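Flilon Grasp Planner
Perception and grasp planning software for two-finger arms
Sold by Mestodton | Version 2 | Page last revised 9/21/21

Most grasp planning software is sold with a video of an arm picking up wooden blocks. We have made a few of those videos ourselves. They prove that the arm can pick up wooden blocks. If your parts look like blocks, you may not need Flilon, and there are cheaper planners that will serve you fine. Some are free.

Flilon is for people whose work area is a mess of ordinary household and packaging goods: bags, baskets, thin plastic things, handles at odd angles. It takes images from a camera at the wrist, proposes places to grip, ranks them, and hands the best one to your motion controller. It does not move the arm itself. We say this early because half the support tickets from the first release were about motion, and we don't sell motion.

What it does

The planner runs in a loop. It takes a picture, marks the regions it thinks belong to separate objects, and scores possible grips on each. Thin, rigid edges score well. Soft film scores badly, and so does anything shiny enough to confuse the edge finder. Every candidate comes with a score and a reason code, and the whole list can be logged, including the ones it threw out. We would buy a planner for that log alone, having spent too many evenings with products that returned one answer and no explanation.

You can set a floor for the score. Under the floor, Flilon returns "no grasp" and stops. Some buyers dislike this and set the floor to zero in the first week. They are free to do so. Please read the log before calling us.

Clear plastic

Every vendor in this field claims to handle transparent material. We would ask any of them, and you should ask us too, what "handle" means. A clear bag on a pale table gives a camera very little to work with. There are glare streaks where the folds catch the light, and the table shows straight through the film. Printed marks on the bag are often the strongest features in the image, and a naive planner will treat them as objects and try to pick up a recycling symbol.

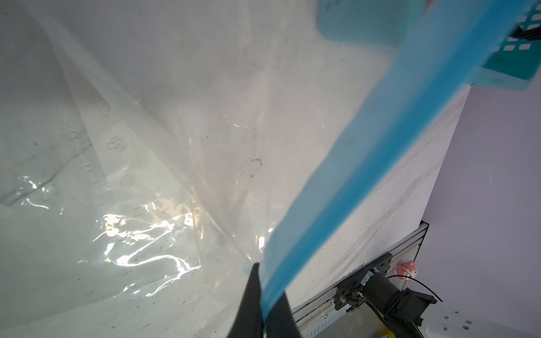
Flilon has a film mask for this. It looks for the broken, wavy pattern of glare that wrinkled plastic makes and marks the region as doubtful, so that grips inside it are scored down and printed marks are ignored. It works well on large bags with plenty of wrinkles. It works poorly on film that is stretched flat, and it sometimes masks glossy paper that was perfectly graspable. We have not fixed the second problem. Version 2 made it less common in our own tests, which is the weakest kind of evidence, and we would rather you tried it on your own goods.

The mask doesn't make bags easy to pick up. Mostly it keeps the planner from being sure of itself around them, and lets it get on with the solid items nearby.

Close-range checking

Once the fingers are near the object they block part of the view. Many planners stop looking at that point and trust the last good image. Flilon keeps looking. You give it the outline of your fingers during setup, and it subtracts them and tracks whatever is still visible of the target. If the target shifts between the fingers by more than the limit you choose, it raises a flag.

A flag is only a flag. Your controller has to do something with it. The sample code pauses and asks for a new plan, and that is a decent place to start.

About our numbers

The figure people ask for is success rate. Berkay Akbulut, who wrote most of the scoring code, argued against printing one at all, and we ended up with a compromise. On our bench set of 477 attempts, the arm closed on the intended object 430 times. The set was run on one bench, under one set of lights, with goods we picked. It counts closing on the object, and says nothing of lifting it or putting it where it should go. We don't turn it into a percentage on the front page and we ask resellers not to either.

The attempt logs come with the trial license. Look at the failures first.

What you need

A wrist camera with fixed exposure. Auto exposure and the film mask do not get along.
A two-finger gripper. Suction is not supported.
A Linux computer with a supported graphics card. The list is in the install guide.
A controller that accepts target poses over the network. Adapters for Romesow and Tijani controllers are included. For anything else you will be writing your own, and the adapter guide is 17 pages long.

What it won't do

It will not learn your task by watching. It has no opinion on what should be picked up next, so sequencing stays with you. It is not a safety system and must not be wired up as one. It does not improve on its own over time, whatever you may have read on a reseller's site.

Trial and licensing

The trial is the full product with no watermark on the logs. Licenses are sold per arm and moved between machines on request. Updates are included until the following February, after which the software keeps running as it is. There is no cloud component, and images stay on your computer unless you send them to us with a ticket.

To request a trial, use the contact form and tell us what you are trying to pick up. Photos from your own wrist camera are more useful to us than a parts list. If we think it's a bad fit we'll write back and say so.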